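2021-10-02

The Prutgate Robotics Club has completed the first part of its fall project, and I have been asked by several parents to set down in writing what the students are doing. I serve as the club's faculty adviser. The views in this post are my own, although the school has kindly allowed me to write about club business on this site, as it did last year.

## The project

The club has entered the simulated manipulation division of the Tidlow Student Challenge. Teams in this division do not build a robot. They write the program that controls a robot arm inside a simulator, and the program must pick up one item from a tabletop, lift it clear, and put it down in a marked area. The organizers supply the arm, the gripper and the table. The items are also supplied, and they change from one trial to the next.

Each team submits one program, which is then run through 600 trials on the organizers' computers. No student may touch the program once it has been submitted. A trial ends when the item has been placed, when it has been dropped, or when 50 seconds have passed. The score is the number of items placed, with a deduction for any item that is pushed off the table.

Our team is registered under the name Dogbe. The students chose it by ballot and I have not been given an explanation.

## Membership and roles

There are nine students on the team this year, and they have divided themselves into three groups. The first group works on perception, meaning the part of the program that decides where the item is and how it is turned. The second works on motion. The third is responsible for testing and for the written record, and I would like to say a little more about that group, as its work is the least visible to families.

In past seasons, testing was done by whoever happened to be free. The result was that a change might be tried twice by different people with different settings, and the two would then spend most of a meeting arguing over which result to believe. Under the present arrangement every change is given a number and a short statement of what its author expects it to do. The testing group runs it against the same set of practice items and enters the outcome in the log. The author of the change does not run the test. This rule was proposed by Bianka Antal, who leads the group, and it was adopted after a long discussion in which I took no part.

The log is kept in a plain shared document. I had recommended a more formal tool, and the students tried it for two meetings before returning to the document. Their reasoning was that everyone already knew how to use it, and I have accepted this.

## The simulator

The software we use is called Ulard. It runs on the computers in the science wing, though not quickly, and the older machines must have their picture quality turned down. Students who work at home have reported mixed success. Families considering the purchase of a new computer for this purpose are asked not to do so. The room is open for the club on meeting days until the late bus leaves, and that has proved to be enough.

Working in simulation has clear benefits for a school of our size. A program that drives the arm straight into the table costs nothing to repair. Every student can have an arm to work with at the same time, where in previous years one arm was shared by the whole club and a good part of each meeting was spent waiting. It is also possible to repeat a trial with every item in the same position as before, and this has made the students' conversations about their results much more precise.

There are drawbacks as well. Contact between two objects is difficult to simulate, and the settings for friction have taken up more of our time than I would have wished. An item may slide in the gripper when one would expect it to stay in place. The students on the motion team have learned to be suspicious of any improvement that comes only from changing a friction value, and the competition rules would not permit such a change in any case. I have also found that younger members miss having something to hold. We have kept last year's arm on its bench, and it is brought out during the final part of most meetings for anyone who wishes to use it.

## The question of rounded items

The practice set supplied by the organizers contains boxes, cans and a number of less regular shapes. Boxes gave the team little difficulty. The gripper has two fingers, and a box offers two flat sides for them to close on. By the second week the program was dealing with boxes well enough that the students stopped discussing them.

Rounded items are another matter. Where the fingers close too high, the item is squeezed downward and out. Where they close too low, the gripper risks striking the table. The perception group first tried to find the middle of each item and send the fingers there. For an item made of two rounded parts, one above the other, the middle is often the narrow place where the parts meet, and the team has had long discussions about whether that is a good place to grip or a poor one.

Two proposals are now under review. The first is to look for the widest part of the item that will still fit between the open fingers, and to close on that. The second is to close gently at the narrow place, lift by a very small amount, and check whether the item has shifted before continuing. The second proposal takes more time in each trial. The group in favor of it argues that the time is available, and the group opposed has pointed out that the program already comes close to the limit on items that begin far from the arm.

I have asked both sides to write one page each. Those pages will be discussed at the first full meeting in October, and the testing group will then run both versions on the same items. I should add that the tone of this disagreement has been very good. Students who could not agree on a plan in September have been found at the same screen after the meeting was officially over, going through each other's code.

## Crowded tables

A further matter concerns items that stand close to one another. The rules allow other objects to be on the table, and the program must not confuse them with the one it has been told to lift. The view that the program receives changes as the arm moves in, and an object behind the target may fill a good part of that view just when the fingers are about to close. The perception group has had some success by making its decision early, from farther away, and then declining to change its mind during the last part of the approach. This is a simple remedy and it may not be sufficient for the trials themselves.

The students have also begun to save a still from the gripper's view at the end of each practice grasp. I was doubtful about the value of this, as the log already contains the numbers. I have since changed my opinion. In several cases the stills have shown the group at once what a column of figures had hidden from them, and they are now a regular part of the review at the start of each meeting.

## Schedule and requests

Meetings will continue on the same afternoons as before. The program must be submitted by the end of October, and no new features will be accepted in the final week — a rule the students wrote themselves and which I intend to enforce. Work in that week will be limited to testing and to the short report that goes in with the program.

Families have asked whether they may attend. Visitors are welcome at any meeting and need only sign in at the front office. We would be especially glad to hear from any parent with experience in technical writing who could spend an hour with the report group. No knowledge of robotics is required.

Members are reminded to bring their own headphones and to log out of the shared machines before leaving. Two changes were lost last month when a machine was restarted with work still open on it. Both have been rewritten, and by all accounts the second version of each is shorter.

The review of the practice grasps on rounded items will open the next meeting, and the stills have been placed in the shared folder so that members may look through them beforehand. 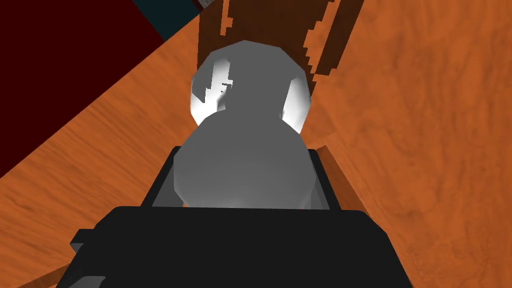 Written comments should be added to the log before the meeting begins, with the number of the change to which they refer.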